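Progress Report to the Pleklow Craft Fund
Ganano Doll and Textile Arts Workshop
Submitted 11/01/2021

Grant purpose: cloth doll making classes, a shared supply library, and a fall exhibit

Summary

The workshop is on schedule with two of the three parts of the grant and behind on the third. Classes started in September and are full. The supply library is open to members. The exhibit has been moved back because the room we had planned to use is closed for floor repairs, and we are still waiting on a date for the replacement.

Spending to date is $2,898. Most of that went to fabric, stuffing and clay. We do not expect to ask for more money, but we would like permission to move part of the exhibit budget, as explained below.

Classes

We offered one beginner class and one intermediate class. The beginner class has 12 students and the intermediate class has 11. Both had waiting lists by the second week of registration.

The beginners are making a simple jointed cloth doll from a single-page pattern. We changed the pattern after the first two sessions. The original had a separate gusset for the foot, and most people lost a whole evening to it. The new version has a two-piece leg with the foot cut in one with the shin. It is less shapely, but students get to the face sooner, and the face is what they signed up for.

The intermediate group is working on heads in air-dry clay over a foam core, set on a wired cloth body. Cracking at the neck has been the main trouble. Thinner layers with a full day between them have helped. We also switched from the clay we had budgeted for to one that costs a little more and shrinks less. The difference came out of the line for printed handouts, which we now send by email.

Attendance has been good. Seven students have asked for open studio time outside of class, and we are trying to find an evening when the room is free and someone with a key can stay until closing.

Room and equipment

Both classes meet at the Kalinowski building, on the second floor. The light is good until late afternoon and poor after that. We bought clamp lamps out of the equipment line and they stay in the locked cabinet between sessions. The sewing machines are our own and no grant money was spent on them. One needed a new foot pedal, paid for from class fees.

We asked about covering the work surfaces, as clay and acrylic paint are hard on bare wood. White boards were the cheapest choice and they wipe clean.

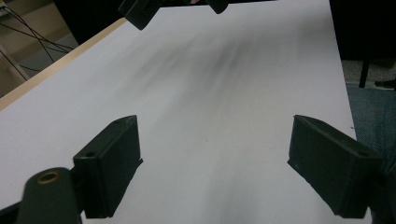
White work surface with light wood along the edge.

Sanding is still a problem. Dust from the clay heads gets into the fabric if the two jobs are done in the same session, so sanding is now limited to the last part of the evening after the cloth has been put away. We would like to buy a small tabletop dust collector next year and will include it in a future request.

Supply library

The library is a set of shelves and bins where members can borrow tools and take small amounts of materials at cost. It holds hemostats, stuffing forks, doll needles, wire cutters, eye blanks, and mohair in short lengths. Borrowed items are written in a notebook by the door. Two hemostats have not come back. Everything else has been returned or is signed out to a current student.

Mohair and tissue-backed silk go fastest. Glass eyes have hardly moved — people like to choose their own and mostly buy them elsewhere. We will not reorder eyes and will put the money toward mohair.

Our bulk order through Veltel arrived late and short one carton of polyester stuffing. They sent the missing carton without charge. We had enough on hand to get through the gap, though the beginners' dolls from that week are a bit softer than they should be. Future orders will be placed a month ahead.

Sorting is a continuing job. Donated notions come in mixed bags, and buttons, beads and snaps have to be separated before they can be shelved. We have not settled on a container. Lidded jars take too much room and the divided boxes we tried pop open when they are carried.
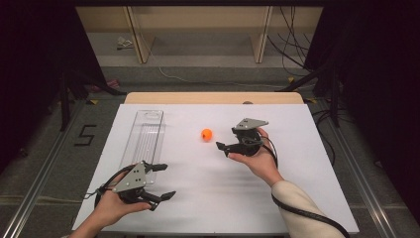 Clear plastic tray and small orange ball on the white board.

Exhibit

The exhibit was planned for the end of the fall session. With the first-choice room closed, we have asked for the lobby of the same building. The lobby has more foot traffic but no way to lock up at night, so the dolls would need to be in closed cases. We have been offered the loan of two glass cases and would have to rent the rest.

Our request is to move the unspent part of the opening reception budget to case rental. The reception would be cut back to coffee and something baked by the students. If the Fund would rather keep the budget as approved, we can hold a one-day show with members present and skip the cases. We would need an answer before we print the entry forms.

Entries will be open to both classes and to members who are not enrolled. Each maker may enter one doll. There will be no judging this year. Several students said they would be more likely to enter if there were no prizes, and the intermediate group was split on it.

Budget notes

Receipts for all purchases are attached. The mileage line has not been used and probably will not be. Instructor pay is being drawn at the end of each session and will show up in the next report. Class fees were collected in full except for two students who are paying in installments.

Next steps

Finish both classes and send out the student survey.
Confirm the exhibit space and date.
Place the winter order for stuffing and mohair.
Rewrite the beginner pattern with clean diagrams — the current one is a photocopy with corrections in pen.
Post the winter class schedule on the website and in the Kalinowski lobby.

The next report will cover the close of the fall session and the exhibit.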